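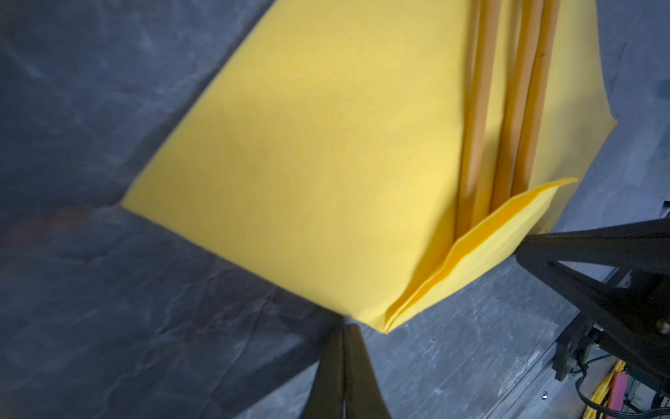 Yellow cloth, pleated along one side.

Grinari Housing Co-operative – minutes of the grounds and buildings meeting, June 14, 2019

Present: Margit Sandberg (chair), Percy Alvarado (minutes), residents of the Arnard and Berge blocks.
Apologies: none received.

1. Minutes of the last meeting
Agreed as a true record. One correction: the second stopcock is in the Berge cellar.

2. Laundry room, Berge block
The drain in the floor has backed up twice since the last meeting. P. Alvarado reported that the pipe falls the wrong way over the last stretch before the outside wall, so rodding gives short relief only. Two options were put forward: relay the pipe at the correct fall, or fit a small pump. Relaying was preferred. Quote from Runeo to be sought, with making good of the floor shown as a separate item.

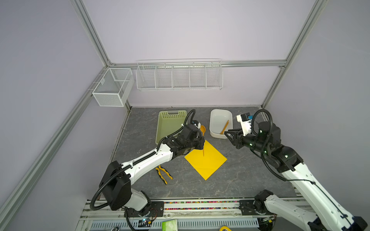

Until the work is done, residents are asked to run one machine at a time and to clear the lint trap after each wash. M. Sandberg to put a notice on the door.

3. Water meter readings
The Arnard meter showed 796 units for the period. The figure is higher than expected and does not agree with the sub-meters. A slow leak between the street valve and the riser is possible. Overnight reading to be taken with all flats shut off – P. Alvarado to arrange.

4. Bicycle store
Seven bicycles remain untagged. Owners have until September to claim them. The lock on the inner gate sticks and is to be oiled before any decision on replacing it.

5. Small repairs budget
A limit of £500 per job without prior approval was agreed. Jobs above this come to the meeting with 2 written quotes.

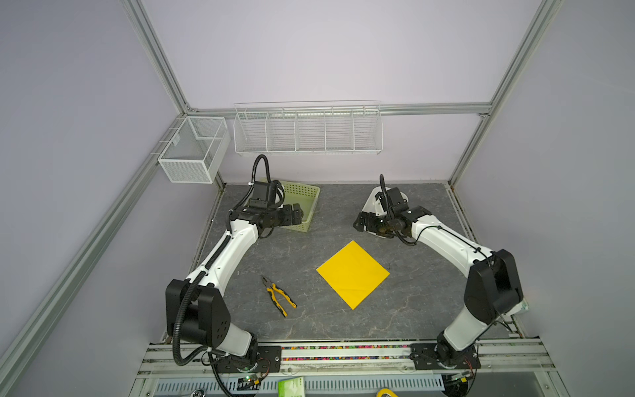
Light green basket with perforated sides, on the grey marble-patterned surface.

6. Any other business
Bin collection: the lids of the paper bins must close fully or the load is refused. Stair lighting in Arnard: the timer cuts out too early on the top landing. To be reset.

7. Next meeting
September, in the Berge common room. Items for the agenda to M. Sandberg in writing.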